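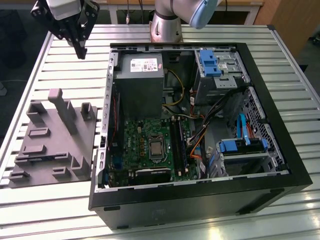
Friday, March 21, 2025

Back on the statements archive today, the one we're building out of human rights appeals and open letters about detained dissidents. Slow going, but I got further than I did all last week.

The Grendunell batch is in. 1000 pages scanned, and after I threw out the duplicates and the blank backs I had 197 separate letters. Most are protests over prison conditions, a good many from families, and then there's a run of statements from exile groups in Lisau that all came out in November, right after the raid on the student hostel. I'd guess they were copying from each other (whole paragraphs match!), so I'm tagging them as one cluster for now and we can argue over it later.

63 of the letters have no date at all. I tried working from postmarks but that only helped with a handful - the rest I've put in the "undated" folder, please don't guess at years in the spreadsheet, leave the cell blank.

Two things that bugged me. The Ehlers translations use "arrested" and "detained" as if they were the same word, and in the originals they really aren't. I went back and fixed the first dozen by hand. Also the Hikville rally speech is in there twice under different titles, once as a speech and once as a press release, with a different number of dead in each. Kept both and put a note on them. We need to find the audio before we quote either one.

Still to do Monday: names index, and ask whether we can publish the family letters with addresses taken out. I'd say no until we've heard back from every family.

Backup copied to the second drive before I left.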